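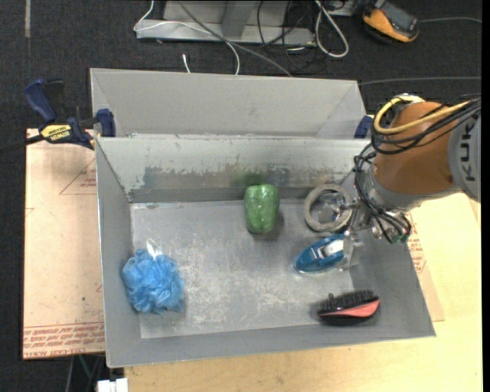 引っ越しの荷物を減らした記録

2024-08-20

六月に引っ越しをした。前の部屋には7年住んだ。新しい部屋は駅から遠くなったかわりに家賃が下がり、収納は半分以下になった。押し入れがなく、奥行きの浅いクローゼットがひとつあるだけなので、物を減らさないと入らない。そのときにやったことを書いておく。

最初に手をつけたのは本だった。文庫は残し、大判の本はほとんど手放した。買取は宅配のものを使った。箱を送ってもらい、詰めて玄関に置いておくと集荷に来る。査定額は3,012円だった。送った量を考えると安いが、重い箱を抱えて店まで往復する手間を思えば納得できる額だった。書き込みのある本は値がつかないと案内にあったので、それだけ別にして資源ごみに出した。

次が台所。鍋は大きいのと小さいのをひとつずつ残した。フライパンは底が反っていたので処分。Andsteadの保存容器をそろいで持っていたが、ふたの合わなくなったものが多く、合うものだけ選り分けたら引き出しひとつに収まった。ふたと本体を全部床に並べて組み合わせを確かめる作業に、思ったより時間がかかった。夜の十時を過ぎてもまだ床に座っていた。

洗面所まわりは量のわりに面倒だった。試供品、使いかけの整髪料、旅行用の小さいボトル、いつ買ったかわからない入浴剤。ブラシも泡立て用のネットも、なぜか予備の予備まであった。使いかけの液体は中身を紙や布に吸わせてから燃えるごみに出し、容器は洗って分けた。前に住んでいた市はプラスチックの分別が細かく、収集日の表を冷蔵庫に貼って、そこから逆算して作業した。引っ越し日が決まったら、まず収集日を確認したほうがいい。粗大ごみは予約が混んでいて、申し込んだ時点で一番早い日が十二日後だった。

粗大ごみに出したのは本棚、座椅子、物干し台の三つ。処理券は本棚が600円で、あとのふたつはそれより安かった。券はコンビニで買える。レジで品目を聞かれることはなく、金額だけ言えば出てくる。貼る場所に迷ったが、正面の見えるところに貼って出したら問題なく回収された。

服は一番あとに回した。捨てにくいのがわかっていたからで、案の定、最後まで残った。この一年に着たかどうかで分けるやり方を試したが、礼服や厚手のコートはその基準に合わない。結局、季節ごとにハンガー10本までと決めて、かからない分を手放した。礼服は数に入れていない。このやり方だと、残す理由を一着ずつ考えなくて済む。

引っ越し業者は相見積もりを取り、Ellbergという近場専門のところに頼んだ。電話の対応がよかったのと、平日の午後便が安かったのが理由。当日は予定より四十分遅れて到着したが、作業は早かった。段ボールの側面に部屋の名前を書いておくように言われていて、上面にだけ書いた箱がいくつかあり、積むと見えなくなって少し手間をかけた。次があれば側面に書く。

新しい部屋に入ってからは、収納用品をしばらく買わないことにした。前の部屋では先にケースを買って、そこに合わせて物が増えた。今回はひと月ほど段ボールのまま暮らし、開けなかった箱の中身を見直した。延長コード、古いカレンダー、取扱説明書の束が出てきた。説明書はたいてい型番で検索すれば読めるので、保証書だけ抜いて捨てた。

そのあとで買ったのは、Mandlowの棚をひとつと、洗面台の下に入れる引き出し。棚は組み立てに一時間半かかった。説明図の向きが実物と左右逆に見えて、背板を一度はめ直している。ねじは一本余ったが、ぐらつきはない。洗面台の下は配管が手前に出ているため、奥行きを測ってから買った。最初に目をつけていた品は三センチ足りずに入らないところだった。

困っているのは掃除機の置き場所で、今は玄関の靴箱の横に立てている。出かけるたびに袖がひっかかる。クローゼットの中に移すつもりで、まだやっていない。

前の部屋の退去の立ち会いは二十分ほどで終わった。壁紙の日焼けは何も言われず、台所の床のへこみだけ写真を撮られた。精算書は先週届き、敷金から清掃代を引いた額が戻ってくることになった。振り込みは月末の予定。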